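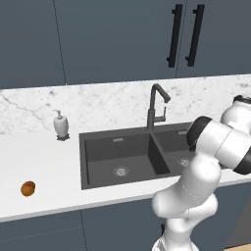
Habit course to return to Lellby in February after long waiting list

An evening course for people trying to change a long-standing habit will run again at the Szewczyk reading rooms in Lellby from February, with a second group added in Plotemberg.

The course lasts eight weeks and takes 20 people in each group. Its organisers said 142 people had asked for a place since the autumn, most of them after hearing of it from someone who had attended.

It is led by Teodor Marciniak, a former night-shift nurse who trained as a counsellor in his forties. He asks each person to pick one habit and leave the rest of their life alone until the course is over. Late-night phone use, skipped meals and putting off bills were the most common choices last time.

"People arrive wanting to be someone else by Easter," Marciniak said. "I ask them what they do between getting home and going to bed, and we start with one bit of that."

Members keep a short daily diary, which stays private unless they choose to read from it. There are no weigh-ins or prizes, and anyone who misses a week can come back without giving a reason. Marciniak does not offer refunds on the grounds that the habit is still there — a rule that drew two complaints last year — but places can be passed to a friend before the third session.

Results are mixed. In a follow-up form sent out three months after the last course, roughly half of those who replied said they had kept to the change. Several said they had slipped back within weeks, and one had taken up the same habit again on the final evening.

The fee has gone up to 175 for the full eight weeks, including the printed diary. Reduced places are available for students and people out of work, and should be asked for when booking.

Sessions start at 7pm in Lellby and 6.30pm in Plotemberg. A third group in Plirulmont has been discussed, but no room has been found there. Bookings are taken at the reading rooms desk or by phone during opening hours.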